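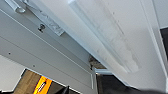

Leave the corners alone until last
by Simone Bittencourt, 10/9/24

I have managed shared offices for 20 years, first in Netatham and now in Hamdale, and I think most of them are cleaned in the wrong order. The middle of the floor gets done every night. The edges get done when a tenant moves out.

Gray carpet tile is partly to blame. It is a good product and I would buy it again. When a tile is ruined, you pull it up and put down a spare. But dark gray hides nearly everything, and an office with a dark floor can go a long time before anyone thinks it needs attention.

White surfaces do the opposite. A scuff on a white panel shows from across the room, and dust in a seam looks worse than it is. So people wipe the desktop and the door, which they look at all day, and skip the underside of the desk and the crease behind the hinge. My brother Josué says that if you can't see it from a chair, it doesn't count. We have argued over this since June.
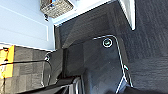 My own view is that storage does more harm than dirt. A basket goes against the wall because there is a free spot. A cable gets left in a loop on the carpet because the desk may be moved next week. Then the vacuum has to go around all of it, and after a month the person pushing it stops trying. I don't blame them. They are paid to clean a floor, and we have given them an obstacle course.

When we took over the third floor at Arruda, I asked Lindalva Furtado to quote for a full clean with everything lifted off the carpet. It came to 1,539, and the owners thought that was high. Most of the hours were for moving things and putting them back. We could have done that part ourselves in an afternoon – and the second year we did.

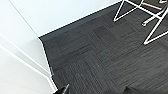 A bare stretch of carpet along a wall is worth having, even in a small office. You can get a vacuum right up to the baseboard, and you can check the tile edges for lifting. Tarcísio Leite, who rents the room next to ours, keeps 36 inches clear on one side and uses it for nothing. I used to think that was a waste of rent. Now I ask new tenants to do the same, and three of them have agreed so far.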